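O saco

A Pletach pagava por episódio aceite, e um episódio aceite era um saco levantado, levado para o outro lado da mesa e pousado sem ajuda da minha mão esquerda. Eu ficava sentada com os dois comandos, a olhar para o ecrã da câmara do pulso, e fazia o braço fazer aquilo que a minha sobrinha faz desde os dois anos. Depois carregava no pedal. Depois outra vez.

Disseram-nos no primeiro dia que a máquina aprendia connosco. Pedi que me explicassem o quê, ao certo. O rapaz da formação falou em diversidade, em cobertura, e mostrou um gráfico que subia. Perguntei se o gráfico alguma vez tinha descido e ele riu-se, como se eu fosse simpática.

O armazém de Peserbridge tinha oito postos. No meu calhavam os plásticos. Os outros queixavam-se dos plásticos e trocavam turnos para os evitar, mas eu preferia-os às canecas, que me davam sono. A meta até julho eram 2,294 episódios por posto, número que ninguém soube dizer de onde vinha. Eu ia em quase 800.
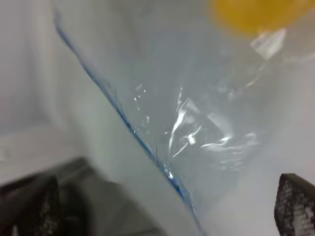
O plástico transparente não se deixa ensinar. Uma caneca está onde está; um saco está mais ou menos em todo o lado, e o que a câmara vê dele são reflexos, risquinhos brancos que mudam assim que o pulso roda um dedo. Eu guiava-me pela dobra, aquela linha azulada que atravessava o ecrã de cima a baixo, e tentava mantê-la entre as duas garras abertas antes de fechar. Do lado de lá havia uma mancha amarela desfocada. Sempre que podia, apontava para o amarelo. E comecei a pensar que era isso que a máquina ia aprender: a gostar de amarelo.

Escrevi-o no campo das observações. «Suspeito que estou a ensinar a cor.» Ninguém respondeu, mas o episódio foi aceite, o 572 do lote.

Na semana seguinte veio gente da Duangkaew, que comprava os dados, ver o modelo a trabalhar sozinho. Puseram-no no meu posto. Levantei-me e fiquei encostada à parede, com o casaco já vestido. O braço desceu devagar, hesitou, abriu as garras – e fez um pequeno desvio para a direita antes de fechar, um tique de ombro. Era meu. Faço-o desde que caí da bicicleta, e nunca mo tinham visto em lado nenhum.

Tomaram notas. Um deles disse «estratégia emergente».

– É uma tendinite – disse eu.

O rapaz da formação pediu-me que assinasse a folha de presenças. À saída, o ecrã da entrada anunciava o projeto Pollik, a fase seguinte, com toalhas. Inscrevi-me, que remédio, e no autocarro fui a rodar o ombro para a direita, para a direita, a ver se conseguia parar.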